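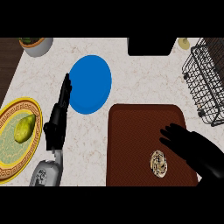 Von der Redaktion Greiftechnik, zuständig für Endeffektoren und Simulation

Fünf Finger sind zu viel, jedenfalls für den Anfang. Ich schreibe das nach einem Frühjahr, in dem wir im Projekt Rewi zwei Greifer verglichen haben: die schwarze Mehrfingerhand Onimum und den Parallelgreifer Sivov. Beide liefen zuerst in der simulierten Küche, mit Tellern, einer Birne und einem Keks auf dem Tablett.

Mit jeder Variante fuhren wir 310 Versuche. Die Hand sieht besser aus, und Besucher bleiben bei ihr stehen. Den flachen blauen Teller bekam sie trotzdem seltener vom Marmor als der Parallelgreifer. Beim Keks war es ähnlich - er ist klein, und lange Finger sind ihm gegenüber kein Vorteil. Nur bei der Birne lag die Hand vorn.

Dazu kommt die Steuerung. Den Parallelgreifer hatten wir in 60 Minuten eingerichtet. An der Hand saßen wir bis in den April, und der Regler von Furkanmont verlangte 900 Zeilen Konfiguration, die niemand im Team gern pflegt.

Man hält mir entgegen, eine Küche sei für Hände gebaut. Das stimmt für Scheren und Flaschenverschlüsse. Wer aber Geschirr abräumen will, sollte mit 2 Backen beginnen und erst wechseln, wenn eine Aufgabe es verlangt. Auch die Simulation verdient Misstrauen: Reibung am Tellerrand ist dort ein eingestellter Wert. Den Vergleich am echten Tisch machen wir im Herbst, mit denselben Aufgaben und denselben Abbruchregeln.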